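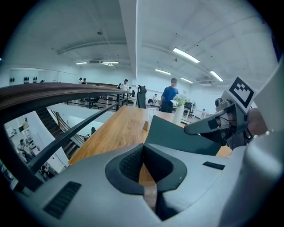
How long does an eelgrass seed need to sleep before it wakes? For our bay the answer is a few months in cold, salty water, and the seeds we collected in July are still sleeping now.

5 Jan 2024

I write this at the kitchen table in Pollthorpe with my boots still on, which my mother would not permit. The tide was low before lunch and I walked out to the Umau flat to look at the old plots. The wind came from the north and my notebook pages got soft, so I copy everything again here while I can still read it.

Plot 2 is the best one. The leaves are short now, as they should be in winter, but the roots hold the mud well and I could not pull up a shoot with a gentle hand. Small periwinkles were sitting on almost every leaf. Plot 5 makes me sad. It lies near the channel where the boats turn, and the sand has moved over it again. I found only brown ends and one green shoot bent flat. I think we must give up that place and move the markers closer to the shore, but it is not only my decision.

We have 2,000 seeds left in the cold tank. In autumn this sounded to me like a very big number. Now I know that most of them will not become plants. Some are eaten by crabs, some go too deep in the mud, and some simply do nothing. When I started with this work I wanted each seed to succeed and I took it personally! I am calmer now, or maybe only more tired.

The tank must stay cold and the salt must stay high, or the seeds begin to wake too early. I checked the salt again this afternoon and it read 24, too low for my taste, so I added salt slowly and waited an hour between. The pump from Waltar makes a new sound, like a spoon in a cup. I cleaned the filter and the sound went away for a short time and then it came back. I have written to them. If they don't answer I will ask at Donati in the harbor, they repair everything there, also things they did not sell.

On the way home I collected a piece of green net and two bottle caps from the wrack line. The net was heavy with sand and my bag has a hole now. There were sanderlings running along the edge of the water and I stood too long watching them, so my feet are cold even in the good socks.

A word I learned this week is "slack water", the time when the tide doesn't go in or out. In my language we say the sea is thinking. I tried to explain this at the meeting and people were kind about it.

Tomorrow low water is later, so I can sleep a little more. I have to bring new bamboo sticks for the markers, the long ones, and the orange tape. Also buy bread. And I must ask if the boats could turn a bit farther out until spring, I will write the letter tonight and check the grammar in the morning.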